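Hard water and small kitchen appliances: notes on the Nulisbridge supply

Tuesday, August 5, 2025
14 comments
Share

Readers on the Nulisbridge supply will have received the notice about the change of source. The east side of town now gets most of its water from the Skindel wells. Well water in this area passes through limestone and carries more dissolved calcium than the reservoir water it replaces. The water is safe to drink. It does leave more scale, and scale shortens the life of anything that heats water.

Hardness is quoted in milligrams per liter of calcium carbonate or in grains per gallon. One grain per gallon is equal to 17.1 milligrams per liter. The new supply is listed at 15 grains per gallon, which most charts place in the "very hard" band. Softeners sold in this country are normally set in grains, so that is the number to enter on the control panel. If the unit was set for the reservoir water, it will regenerate too late and let hard water through at the end of each cycle. 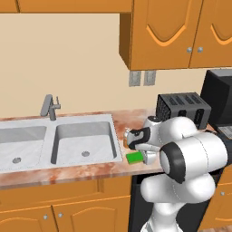 Scale forms fastest where water is heated or left to evaporate. In a kitchen that means the kettle, the coffee maker, the dishwasher element and the faucet aerator. Aerators are the easiest to deal with. Unscrew the housing, note the order of the washers, and soak the metal screen in white vinegar for an hour. Brush it, rinse it and put it back hand-tight. Check the finish first, as vinegar can dull some plated and colored coatings.

For kettles, use one part white vinegar to one part water, filled past the scale line. Bring it just to a boil, switch off and let it stand for 30 minutes. Empty it, then boil and discard two fills of plain water. Citric acid works as well and smells less. Two tablespoons per quart is enough for a heavy deposit. Do not mix either acid with bleach or with any cleaner that contains it. The reaction gives off chlorine gas.

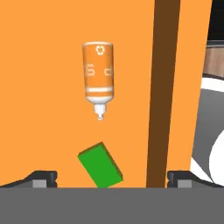 Dishwashers need a different approach. Models with a built-in softener have a salt reservoir in the floor of the tub, and the hardness setting is made through the menu or with a dial under the cap. Use only coarse dishwasher salt. Table salt is too fine and may contain additives that clog the resin. Models without a softener depend on the detergent and rinse aid. Raise the rinse aid setting by one step, run several loads, and raise it again if the glasses still show spots. A blue or rainbow film means the dose is too high.

White haze on glassware has two causes. Wipe a dry glass with vinegar. If the haze clears, it is mineral deposit and the steps above apply. If it stays, the surface is etched and cannot be restored. Etching is usually linked to soft water, high temperature and too much detergent, so a household that has just fitted a softener should cut back the detergent.

The Tratano test strips we used for the spring readings read in steps and are not precise above 15 grains. A drop-count kit gives a better figure. Let the cold tap run for 2 minutes before taking the sample, and take it upstream of the softener if there is a bypass valve. Readings for the Kusuma side of town, which remains on the reservoir, will be listed in the October issue.

Shares: 32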